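Kondia: a word list of kitchen and household terms from family recipe notebooks

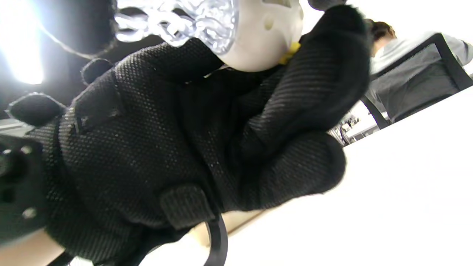
What is in the Kondia list?
Words and short phrases that home cooks wrote down in their own notebooks, each with its spelling as written, a plain English meaning, and a note on the recipe it came from.

Background

Kondia started when Souad Nasr inherited a biscuit tin full of her aunt's recipe cards and found that she could read perhaps half of them. The handwriting was fine. The trouble was the words, which slid between Moroccan Arabic in Latin letters, French, and a kind of shorthand that had clearly made perfect sense to the person holding the pen. She began keeping a list of the puzzling ones, and then Aicha Benmoussa brought over two notebooks from her mother's side, and the list got a good deal longer (and a good deal more fun to work on, too).

We now draw on 20 notebooks from 9 families. Most are Moroccan, several are Turkish, and a few are Romanian, those last thanks to Sânziana Enache, who typed up every page of her grandmother's preserves book, including the page that is only a grocery bill. We kept the grocery bill. It has a lovely word for a chipped jar on it.

What you get

The main file is words.csv, with one row for each word or phrase as it appears in a notebook. If the same cook spells a word three ways, you will find three rows, joined by a shared number in the group column. The second file, notebooks.csv, tells you a little about each notebook: the language or languages, the rough decade if the family knows it, and whether it was kept by one person or passed around. The third, measures.csv, is a small table of 136 household measures, everything from tea glasses to "the blue bowl, not full."

Columns in words.csv

as_written: the spelling in the notebook, accents and all
language: our best guess, with "mixed" allowed and used often
meaning: plain English, kept short
group: links different spellings of one word
notebook: matches the number in notebooks.csv
sure: high, fair, or low
note: anything else we wanted to say, and we do tend to say it

How the meanings were written

Each word was read by one person and then checked by a second who grew up with the language. Lahcen Kettani did most of the Moroccan checking and Saadet Yazıcı did the Turkish. When the two readers disagreed we wrote down both meanings with a slash between them and set the sure column to fair. A low means that we are leaning on the rest of the recipe for help, so please be gentle with those. One entry for a spice blend has been argued over since September and will probably stay low forever.

Things to watch out for

The measures are not converted to cups or grams. We tried it for a while, and the numbers looked so much more certain than they had any right to be that we took them out again. A tea glass in one house can hold a fair bit more than a tea glass in the next.

Spelling follows the notebook, even where the cook would have been marked down for it in school. If you want tidy dictionary forms, you will need to add them yourself, and we would be very glad to have a copy if you do.

Some pages were too stained to read. Missing letters are shown with a question mark, up to 6 in a single word in the worst case, which is in a recipe for quince jam.

Names and privacy

Every family agreed to share its words. Names of relatives, phone numbers, and remarks on the neighbors have been left out of the files. Scans of the notebooks themselves stay with the families.

Using the list

You may use, copy, and change the files for any purpose, as long as you mention Kondia and keep the notebook numbers with the entries. Corrections are welcome, and so are new notebooks. Please send the word, the notebook number, and how you know it. "My grandmother said it this way" is a perfectly good source for us.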